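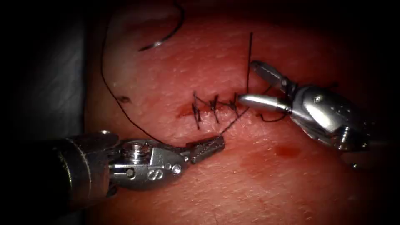

Naomi Kaijage

My sister-in-law bought a keyboard in August, a good one with weighted keys, and by the time I came to visit she'd played it four times. She wanted to show me a song. She got through the first line, hit a wrong note, said a word I won't print, started over, hit the same wrong note, and closed the lid. "I just don't have it," she said. Then we ate dinner.

I've been chewing on that ever since, because what she was doing at that keyboard wasn't practice. She was giving a concert, to herself, four times, and getting bad reviews. I know because I did the exact same thing for most of my adult life, with drawing, with Portuguese, with bread, with a very expensive sewing machine that lived under a sheet in the spare room for so long that guests assumed it was a side table.

So here is my opinion, and I'll defend it at any party: most grown-ups have forgotten how to practice, and we've mixed it up with performing so thoroughly that we quit things we'd be perfectly decent at by Christmas.

Think about how kids get taught. You write the letter b across a whole page. You dribble the ball up and down with your left hand until dinner. It's dull, it's a bit humiliating, and the page of b's goes in the trash and everybody is fine with that. Then you turn twenty-five or so and suddenly every single thing you make has to be a thing. A first loaf has to be eaten. A first scarf has to be given to somebody, who then has to wear it (sorry, Mom). The first time you speak a language it's to a waiter, in front of people, with a line behind you.

I learned this the slow way, from Dilek Dağdelen, who taught the evening sewing class I took over in Clatport two winters ago. I showed up with a gorgeous length of green wool. I'd priced the coat I wanted in a shop window at $1,425 and thought, well, I own a machine, how hard can it be? I had the wool under my arm like a baby. Dilek looked at it, said it was lovely, and put it on top of a cupboard. Then she gave me a stack of old pillowcases cut into squares.

For the whole first evening I sewed straight lines on pillowcase. The second evening, curves. On the third we did corners, which are horrible, and I'll fight anyone who says otherwise. I was so annoyed! I drove home composing a polite email asking for my money back. I had paid to make a coat, and I was making spaghetti on bed linen.

But something had happened to my hands by the fifth week or so, and I noticed it the way you notice a noise has stopped. I wasn't holding my breath anymore. When a line went crooked I didn't feel sick about it, I looked at it and thought, huh, I pulled too hard there. Then I did another. It cost me nothing to look closely at a mistake on a pillowcase. If I'd made that same mistake on the green wool I would have done what my sister-in-law did, and what I've done a hundred times: said the word and closed the lid.

That's what I think practice material is for, by the way. People talk about it as saving the good stuff, and sure, I was glad not to wreck the wool. The bigger gift is that you get to be curious. You can try it the wrong way on purpose. I sewed one whole square with the tension cranked as high as it would go just to see what it did (it puckers up like a raisin) and I learned more from that than from any of the neat ones.

Now, I've had this argument with enough people to know what comes back at me. The big one is that life is short and practice is boring. A man I know who took up woodworking told me he'd rather make one wobbly stool he can sit on than fifty perfect joints in scrap. And I do get it. There's a real joy in a wobbly stool. I own a wobbly stool! If that's what keeps you coming back to the garage, then make stools, with my blessing.

What I'd say to him, and did say, at some length, is that he's made one stool. He hasn't made a second. He found the first one so stressful that the clamps are still sitting where he left them.

The other thing I hear is that beginners need a win, and drills don't feel like winning. I half agree with this one. I think Dilek could have shown me a finished coat on that first night, or let me pat my wool now and then. There are teachers who use drills as a kind of toll booth, and you never do get to the other side. I had a drawing teacher like that in college, all cubes and no faces, and by spring I hated cubes and couldn't draw a face. So there's a balance, and I don't have a formula for where it sits. Somewhere short of cubes until spring.

The apps haven't helped us either. I used one for my Portuguese and it told me, with fireworks, that I had learned 566 words. I went to a bakery and could not ask for a roll. What I'd been doing was tapping the right picture, over and over, and I'd become wonderful at tapping. When I finally got serious, I sat in my parked car before work and said the roll sentence out loud, badly, to the dashboard, until my mouth quit tripping on it. No fireworks. I got the roll, though.

That's the part I'd most like to hand to my sister-in-law if she'd take it from me, which she won't, I'm family. Pick a piece so small it's embarrassing. The one bar with the wrong note in it, or even just the jump between the two keys. Play it slow, play it ugly, play it with the volume off while the TV's on. Don't play the song. Leave the song alone for a while — it'll still be there.

And please don't film it. I know everybody films it. I'm convinced that half the trouble is that we can always hear the audience coming up the stairs.

The coat, since people always ask, got cut out the following fall. The left sleeve is set in slightly crooked and the lining took me three tries. I wear it all the time. There's still a bag of pillowcase squares next to the machine, and before I start anything new I run a few lines down one of them, usually with the radio on, and then I toss it in the rag bin and get going.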